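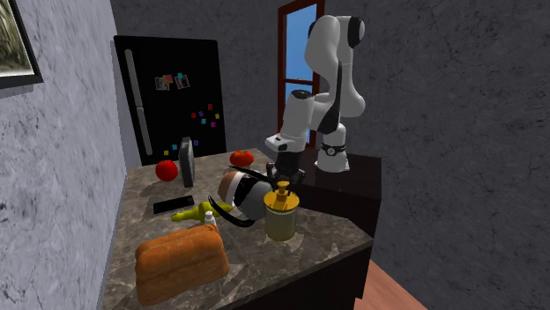
Encimera de mármol moteado, con la nevera negra detrás.

Inicio > Casa > Cocina

Entradas Archivo Sobre mí Contacto

Lectura: 2 min

Vaciar la despensa antes de una mudanza

En abril dejo el piso de Festthorpe y me voy a Furcombe. La empresa de mudanzas, Huttunen, cobra por volumen y no lleva comida abierta, así que desde el sábado no compro casi nada y cocino con lo que hay.

Primero saqué todo y apunté las fechas. Salieron 36 cosas, entre ellas dos paquetes de lentejas empezados y una bolsa de harina de garbanzo que no recordaba haber comprado. Las especias sin olor fueron a la basura. Lo cerrado y en fecha lo llevé a la tienda Totano, que recoge alimentos por las tardes.

Con el resto hago sobre todo guisos y arroz. Lo que mejor ha salido: 200 gramos de lentejas con media cebolla, laurel y el final de un bote de tomate. Da para cena y comida del día siguiente. La harina la gasto en tortas finas, con agua, sal y aceite, diez minutos de reposo y sartén fuerte.

Me quedan el arroz, el vinagre y aproximadamente un kilo de azúcar. El vinagre lo usaré para limpiar el horno antes de entregar las llaves.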